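The Cardigan

A story in parts

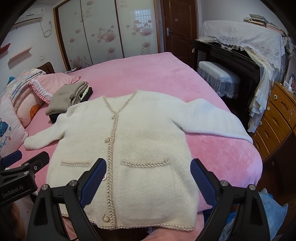 1. The bed

Natalie Inskip had sorted clothes on that bed since a little after breakfast, and by noon she had reached the cream cardigan. She did up the buttons, smoothed the sleeves out to each side and looked at it for a while.

It had been her aunt's. Her aunt had bought it in Wainwright one February, at the shop next to the bank, and had worn it to church and to the dentist and on one occasion to court, where she paid a fine for parking and told the clerk what she thought of the meters. Then she gave it to Natalie. She said it made her look like a lamb.

Natalie had worn it twice.

The apartment in Cendden, where she was moving, had one closet. The woman at the rental office had measured it for her over the phone and then told her she could probably fit a rod in the hallway if she didn't mind brushing past her coats. Natalie had said she didn't mind. She had until 4 to get the bags down to the Huneo store, which took clothes on consignment and stopped looking at them at that hour no matter who was standing at the counter.

She folded the left sleeve in, then the right. She brought the hem up to the collar. The buttons clicked against each other. It made a thick square that wouldn't stay flat, and she put it on top of the bag by the door.

Then she took it off again and checked the pockets.

2. The pocket

The left one was empty. In the right one was a piece of paper folded down to the size of a stamp.

It was a receipt from Zutness, the hardware place, for a box of picture hooks and a can of white paint. On the back her aunt had written a list in pencil. Eggs. Call about gutter. Stamps. N – ask re: piano.

Natalie read the last line several times. She sat down on the edge of the bed.

The piano had gone to a school. It was an upright with a key that stuck in wet weather, and when her aunt moved out of the house two men came with a truck and took it away. Natalie had been living in another state. She heard about it on the phone afterward, and she said that was nice for the school, and her aunt said yes, it was, the children would get some use out of it. They talked about something else then. Natalie had not known there was a question.

She had taken lessons on it for 11 years. She would have said no if she had been asked. She had no room for a piano then and she had less now. But she would have liked to say no.

She called her mother.

"Did Aunt Ruth ever say anything to you about the piano?" she said.

"It went to the school," her mother said.

"I know where it went. Did she want me to have it?"

Her mother was running water. She turned it off. "She talked about it. She thought it would cost you more than $2,000 to move it, and you'd feel you had to. She said you'd just bought tires."

"I had just bought tires."

"Well," her mother said. "There you are. Why, what did you find?"

"A shopping list."

"Did she get the gutter fixed? She never did get that gutter fixed."

"It's on here," Natalie said.

3. The store

She carried the bags down in two trips. The street was being dug up in front of the building, so she had parked around the corner by the laundromat, and the second bag split at the bottom on the way. She held it closed with her arm and lost a scarf somewhere along the sidewalk and didn't go back.

The man at Huneo had a pair of glasses on his head and another on his face. He took things out one at a time. He put the skirts in one pile and the blouses in another, and he held a gray jacket up to the window and gave it back to her because of the lining. He didn't talk while he worked. When he got to the bottom he wrote some figures on a card.

"Anything else?" he said. "We can always use knitwear. Knitwear goes this time of year."

"No," Natalie said. "That's all I brought."

He had her sign the card and tore off her half.

She was wearing the cardigan under her raincoat. It was too warm for it in the store and she had started to sweat along the back of her neck. On the way to the car she found the scarf, hung over a parking meter where somebody had put it, and she took it down and pushed it into the right pocket on top of the receipt.

The meter by her car had run out. There was no ticket yet. She got in and sat with the window down, and after a minute she looked up the number of the school and called it. It rang for a long time. A woman picked up and said the office was about to close, could she help?

"I have a question about a piano," Natalie said.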